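Setting Out Your Parts Before Packing

I do this bit before I touch any tape, and I reckon you should too (it saves so much swearing later!). It covers sorting pulled power supplies on the bench so they can go into a divided carton.

1. Put your tray flat on the bench. I use a clear one with a grid of compartments, so I can spot a dropped screw without lifting anything out.

2. Lay the power supplies down one side and keep the other side free for whatever turns up next. It always fills up, trust me.

3. Gather each lot of leads and loop it on top of its own unit. Yellow, red, black, whatever colours you've got, they all stay with the box they came out of.

Caution: don't yank on a lead to free it. Lift the whole unit and let the tangle drop away.

4. Stand the carton in front of the tray, open end up, and push the cardboard dividers right down. I'm happy to reuse a tatty one for storage on the shelf, but for anything going by courier I grab a fresh Hultar 273.

Note: a sign on the rail is worth the two minutes. Mine gets read even by people who ignore everything else I say.

5. Brush the cardboard crumbs off the rim before you load, then carry on to Filling the Carton.

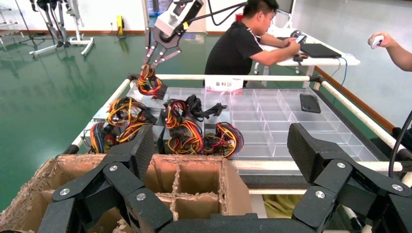

Photo: Nivov workshop guide, September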